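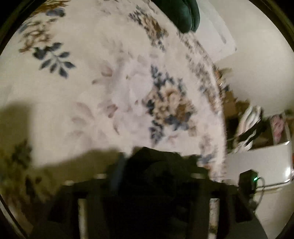 Sportgeschichte II, Skript Teil 5: Neue Ligen und warum sie eingehen

Stichworte zur Sitzung, bitte selbst ergänzen.

Ausgangslage: Verband gibt Lizenz, Investor gibt Geld, Zuschauer kommen erst mal aus Neugier. Fallbeispiel Plekska-Liga (Flag Football, 5 gegen 5). Start im September, parallel zur Hallensaison - schlechter Termin. Kader überwiegend Ex-Profis plus Leute aus dem Hochschulsport.

Einnahmen: Hauptsponsor Trida, Streaming über Plendano. Eintritt spielt kaum eine Rolle, im Schnitt 132 Zahlende, beim Eröffnungsspiel über 200. Danach fallend.

Spielergehälter: fix + Siegprämie. Fixum zu niedrig, also Nebenjobs, also Training erst ab 19 Uhr. Folgen für Spielniveau siehe Thorlacius-Studie, Kap. 2 (liegt im Ordner).

Begriffe für die Klausur: geschlossene Liga, Franchise, Gehaltsobergrenze, Querfinanzierung. Unterschied Franchise / Verein muss sitzten.

Zum nächsten Mal: Kap. 3 lesen, Referatsgruppen max. 30 Minuten inkl. Diskusion. Folien vorher schicken - als PDF.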